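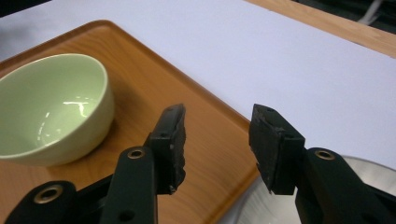 Every November I get the same email, and every November I put off answering it. It asks what equipment the lab wants for next year, and it comes with a spreadsheet that has one row per purchase. One row! As if a robot were a refrigerator and you could type in the price and go to lunch.

I've been filling in that spreadsheet for seven years now, and I've come around to an opinion that makes me unpopular at budget time. We spend too much on arms and too little on the stuff at the end of them, and next to nothing on the stuff around them. By that I mean finger pads, screws, threaded inserts, tables, trays, bowls, lamps, shelves to put the bowls on, and somebody's afternoon to put it all back where it was.

Take the pads. A gripper pad is a small lump of rubbery material that does nearly all the actual touching, and it wears. The edges go crumbly, little chips come off, and one day a cup you've picked up a hundred times starts sliding. Last year we lost the better part of a month to a problem that Selina Grabner and I were both sure was in the software (I had a theory, with diagrams, and I'd rather not discuss it). She finally swapped in fresh pads late one evening and the numbers came back up. The pads cost less than the pizza we had ordered. We had none budgeted. She'd found two in a drawer.

So my first rule for the spreadsheet is that anything that touches things gets its own line, and the line repeats every quarter. I don't care how silly it looks next to the big numbers.

My second rule is to buy hand tools early. When we were planning the kitchen work, the Luvetti salesman was very good, and he walked us through a lovely plan with two arms, a rail and a service contract. Mwanahawa Obura, who has a better nose for this than I do, asked how many tabletop tasks we could write down today, in enough detail to set up on a table tomorrow. We had 20 or so on paper, and when we tried to set them up we found that most were mush. "Clear the table" isn't a task. Which dish? Onto what? Does the tray move, or does the bowl?

Hand-held grippers are wonderful for finding this out. You pick one up, you squeeze, you try to get hold of a glazed bowl by its rim, and inside ten minutes you know things about your plan that no brochure was going to tell you. They're cheap, you can have several going at once, and if one breaks, you lose a morning. We put off the second arm for a year on Mwanahawa's advice and spent a small slice of that money on hand grippers and dishes. I would do it again tomorrow.

Which brings me to dishes! I once had a request for 61 pieces of assorted tableware sent back with a polite note asking whether this was a catering expense. I understand the note. I'd have written it myself if my job were to stop engineers from buying plates. But shiny metal, glossy ceramic and plain wood each behave differently, in the fingers and in front of the camera, and a shop that trains on a single white cup will end up with a machine that's very good at a single white cup. Variety is the equipment. It just happens to be sold in the housewares aisle.

Mathias Lanz, who runs the bench at Brirketti and has signed for a lot more hardware than I have, thinks I overdo all this. His view is that arms take months to arrive and plates take an afternoon, so you commit to the slow thing first and sort out the small stuff while you wait. It's a fair point, and if you already know exactly what work you're buying for, he's right. I just keep meeting people who don't know yet. We didn't. Our first arm sat in its crate for most of a winter while we argued over the height of the table.

The other objection is about accounting, and I have less patience for that one. Small purchases are a nuisance to approve, and one big one goes through with a single signature. Sure. So set up a consumables pot, give the person at the bench a card with a limit on it, and look at the receipts twice a year. Han-gyeol Shin did that at Pranemlow and now people there replace a worn pad when it's worn, without writing a paragraph to anybody.

I've started this year's spreadsheet, by the way. Pads are in row one, then inserts and screws, then tableware, spelled out this time so it can't be mistaken for a party. The arm is near the bottom, with a question mark next to it, and I expect I'll get a phone call about that.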